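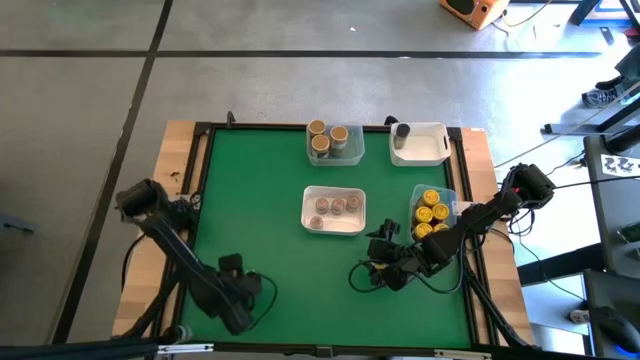

vilja_t
Pantry moths again, third time since spring. Threw out flour, rice, a whole bag of birdseed. Do I really have to decant everything or is that overkill? Right now I'm leaning toward clear plastic bins like the one with the three tan-lidded cans in it, so I can see whats in there without digging. Shelf paper is already out.

khorgan
Bins don't do a thing unless the lid seals. They chew thru bags and thin cardboard. Glass jars with a rubber ring or don't bother.

janafalcao
Disagree - you can keep bags, just freeze everything new for 3 days first. Did that all of last November and no moths. Jars are expensive if you buy 15 of them. 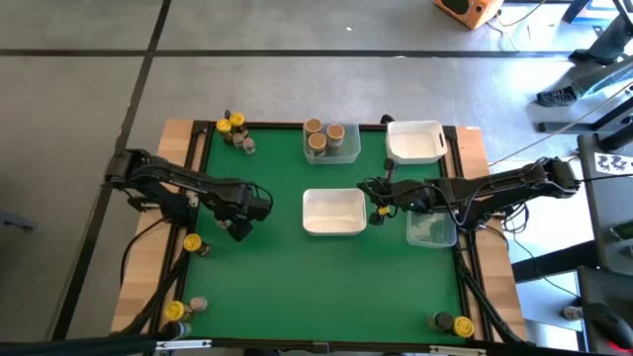
Also wipe the shelf peg holes, the larvae crawl up in there. Vacuum, then vinegar.

khorgan
Vinegar doesn't kill eggs. Vacuum yes. Vinegar just makes the kitchen smell like pickles

janafalcao
never said it kills them, it gets the flour dust out

gilmar_h
Pheromone traps? I use the Flerus ones, they only get the males but at least you know if its still going on. Check the dog food too.

vilja_t
Oh no. Dog food. It's in the garage in the paper sack, been open for weeks - going to look now

vilja_t
Yep. Webbing all along the top fold. Sack is in the outside trash. Freezing the rice tonight, jars for the flour I guess. Where do you get the rubber rings separately?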